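About Clumbridge

Clumbridge is a small company which helps people to put their homes and workrooms in order. Orvokki Mäkelä began it at her own kitchen table, and today we are a team of 3. Heikki Vuorinen plans the storage and Selvaraj Talukder teaches our evening classes.

We like to begin every job with a clear table and one box. A clear plastic box is our favourite, for you see what is inside without opening the lid. Labels are good also – but people forget to change them.

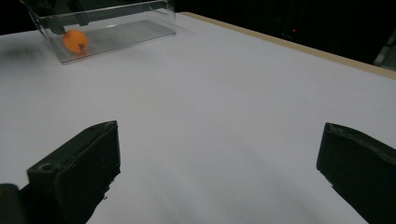
In the classes we practise with ordinary things: buttons, cables, spice jars, letters from the bank. Each person brings one drawer from home, in whatever condition it is, and sorts it by use and not by size or colour. We have now helped 237 households, and also a few offices in the neighbourhood.

The next classes start in August, at 6.30 in the evening. Please write to Selvaraj if you wish to join, and tell him which drawer you will bring.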